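Endale Sloped Bin, Galvanized, Table Size

Home > Storage > Metal bins > Endale Sloped Bin

In stock at our Dredham warehouse
Article no. 800-17

The Endale is an open metal bin with slanted walls, made for people who keep many small things and want to find them quickly. You put it on a table or a strong shelf and it stays there. Because the walls lean outward, the hand goes in easily, and small pieces slide down to the floor of the bin and do not stay in the corners.

We sell it mostly to play groups, repair rooms and hobby workshops. It takes toys, cups, sand shovels, battery boxes, cut-offs, all the mixed things which have no box of their own. 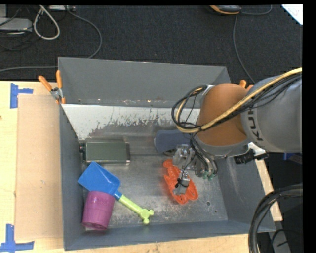 Endale bin in use on a light wooden table, with toy shovel and pink cup. The floor is galvanized sheet and shows scuffs.

The floor is galvanized sheet metal, without paint. Please expect that it becomes scratched and a little patchy with use. This is normal for the material and we do not accept it as a reason for return. Paint which drips on the metal can stay also, if you do not wipe it the same day.

Details
Material: sheet steel, galvanized floor
Shape: open top, slanted walls
Load: up to 11 kg
Color: gray
Guarantee: 6 years on the seams
Assembly: none, the bin comes in one piece

Cleaning
Take everything out and wipe with a damp cloth and mild soap. Dry it well afterwards. Do not use steel wool - it takes off the zinc. For dust a soft hand brush is enough.

Good to know
The underside is bare metal. On a soft wood table we recommend the Zetix felt pads, sold separately in a set. Lift the bin with two hands under the walls and do not pull it by the rim when it is full.

Delivery
Grededel sends the bin in a carton with paper filling. Orders placed before 2 p.m. leave the same working day. Larger orders for schools are possible, but please ask before, as the next delivery from the workshop comes in May.

Questions about size or quantity go to Zinash Gebru in sales. For damaged goods please write to Tolera Negussie and add your order number.

See also: Endale lid, Zetix felt pads, Endale low tray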